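Print this page | E-mail this page

Prirulo Bench Cell: Equipment Planning Sheet

This folder holds the planning sheet for the second two-arm cell at the Nendenar site. It covers what we expect to buy, what we can reuse, and what goes on a service plan. The sheet replaces the old one from 2014, which was written for a single arm and left out spares.

Contents

- items.csv – one row per item, with supplier, unit price and lead time
- spares.csv – gripper fingers, cables, brackets, fuses
- notes.txt – open points from the last budget round

Prices are in dollars before tax. Lead times are in working days and come from the supplier's written quote. If a quote was given by phone, the field is blank.

Table and grippers

Budget for the table early. Two arms working from opposite sides need a wide, flat top with a plain surface, and a matte white one suits small dark parts like a flat black box. The quote from Dinu was 992 for the top and legs, delivery not included. Grippers are listed per arm, so a pair is two rows. The two arms don't have to carry the same attachments, and brackets are priced on their own line.
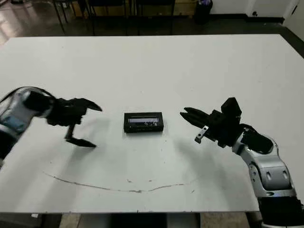 Prokard replied that spare fingers should go in the first order, not the second, as a set costs 220 with the arms and 339 when bought alone. The sheet now uses the lower price – change it if the order is split.

Known gaps

- Floor work and power outlets are not included.
- Training hours are a guess.
- The service plan row covers the first year only.

To update a price, edit items.csv and add a line to notes.txt with the quote number. Please leave the old rows in place and mark them "closed."

Related items

- Prirulo Bench Cell: cable and connector list
- Leasing or buying a second arm
- Nendenar site: power and floor plan

Contact | Copyright Prirulo project | Back to top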